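Workshop notebook, bench 2
May 2021

Long day, mostly glue. Writing this up while the last pot is still sitting in the water bath, so forgive the thumbprint in the corner of the page.

The job is still the Skatden chairs, the set with the loose back rails. I had hoped to have the third one clamped before lunch, but the hide glue I mixed on Wednesday had gone thin and smelled like a pond, so I threw it out and started over. My own fault, I left the lid off and the window open. Fresh batch: 400 g of the Plallen granules to 508 g of cold water. I meant to pour an even 500 and my hand slipped, and since the last batch on the heavy side was a bit stringy I let the extra stand. Soaked until the granules had swelled right through and there was no hard bit left in the middle when I pinched one. Then into the double boiler, lid on, low heat, and plenty of patience.

I know we have all talked about just using the bottled liquid stuff for these, and I do understand the appeal on a busy week. But these chairs have been apart before, at least twice by the look of the tenons, and they will be apart again some day when all of us have retired, and I would like whoever has them on the bench then to be able to get in with a little warm water and a thin knife and not curse us. Somebody in the past used a white glue on the left rear joint of chair two and I spent most of Tuesday afternoon picking it out of the mortise with a dental tool. Enough said.

Test joints: I glued up two sets of scrap ash this morning, one at normal bench temperature and one with the parts warmed first under the lamp for 20 minutes. I will break them on Monday. My guess is the warmed pair will be a good deal stronger, and it certainly went together more sweetly. The cold pair started to gel while I was still reaching for the clamp, and I could feel it grab before the shoulder was fully home. If you are working near the big door, please warm your parts. It makes such a difference, and in November it was the whole reason for that sad business with the music stand.

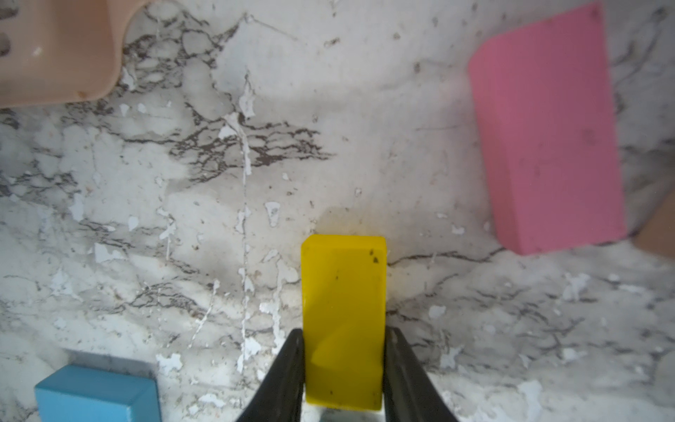

The other thing that ate up the morning was cleaning out the old joints. Hot water on a stiff brush, wait, brush again, wipe, and then let it dry properly before going near it with fresh glue. I had been scraping first and wetting afterward, and I think I had it backward. Wetting first lifts the old glue as a soft brown jelly and leaves the wood alone, where the scraper always takes a little with it, however careful you are. The tenons on these are already slack enough. On chair three I ended up adding a shaving of ash to one cheek of the front left tenon, planed from the offcut in the drawer under the vise, and it now slides in with a push from the heel of the hand and stays put when you turn the leg over. Very pleased with that one, I must have put it in and taken it out six times just for the pleasure of it.

Sanding: went over the underside of the seat frame with 400 grit to take off the fuzz the water had raised. Only the underside. Please leave the show surfaces alone, there is a lovely old color on them and the owner has asked twice that we keep it.

Clamps. The Kundlow strap clamp has a frayed edge near the ratchet and I don't trust it for the final pull, so I have hung it on the far hook with a bit of tape on it. The two Derese bar clamps are fine, though one has glue on the screw again (I think that was me). A drop of oil and a rag sorted it out.

Left to do:
Break the test joints Monday and write the results on this page.
Chair three, back rail, dry fit once more and then glue. Two pairs of hands would help.
Chair four hasn't been touched, apart from the labels on the joints.
Order more granules. There is enough in the tub for one more batch, maybe a bit over.
Find the lid for the small glue pot. I have looked in all the sensible places.

Pot is off and in the fridge, top shelf, labeled. Please warm it slowly if you use it over the weekend, and put the lid back on afterward, which I will try to remember too.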